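# Cloth Folding Cell: Bench Practice Gallery

December 2023

These pages support revision 5 of the Preneck working rules for two-arm handling of soft goods. The rules apply to the folding bench at Blackburn and to any bench that logs runs into Flernusex. Clause numbers refer to the printed binder. Where the binder and this page differ, the binder applies.

**Clause 3.2 - Garment placement.** The shirt is laid flat across the middle of the cloth, collar at the left end and hem toward the right. Tools stay at the margins of the table.

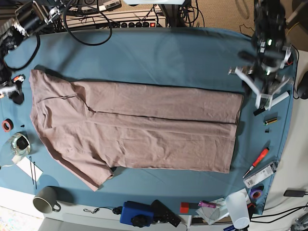
**Does a run have to be stopped if a sleeve is left outside the fold?**

The run continues to its scripted end and is logged as a partial fold. Stopping early removes the last arm positions from the record, and the reviewer needs them. A stop is required only for contact between the arms, a snagged cable, or a person reaching over the table.

**Clause 4.1 - One arm holding, one arm clear.** While one gripper carries the fabric, the other waits over open cloth. Minimum separation between grippers in this state is 133 mm, checked in the planner before the run is released. The value was raised in October after a review of 692 logged runs.
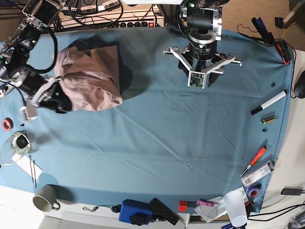 ## Wrist camera views

Wrist views are kept with the overhead record under the same run number. They are used to judge the grasp and are not accepted as evidence of fold quality.

**Clause 5.4 - Slack in the held fabric.** Loose folds are permitted. The reviewer notes three things: where the lowest point of the fabric sits relative to the fingers, whether a seam is in view, and whether either finger hides the hem. If the hem can't be located in 22 consecutive images, the grasp is marked "unverified" - the run itself stays in the set. 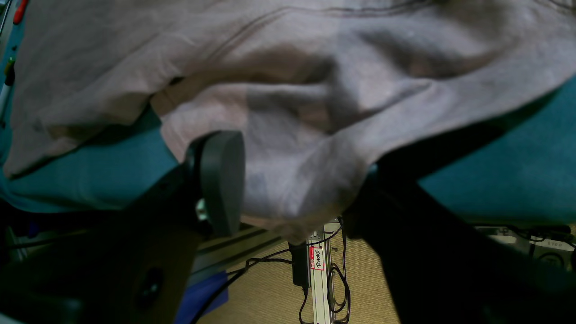
*Clause 5.4, wrist view. Fabric sagging between the two fingers, stitched seam across the upper part.*

Comments on the clause text go through the Prultetti change form, one clause per form. Revision 4 forms are no longer accepted.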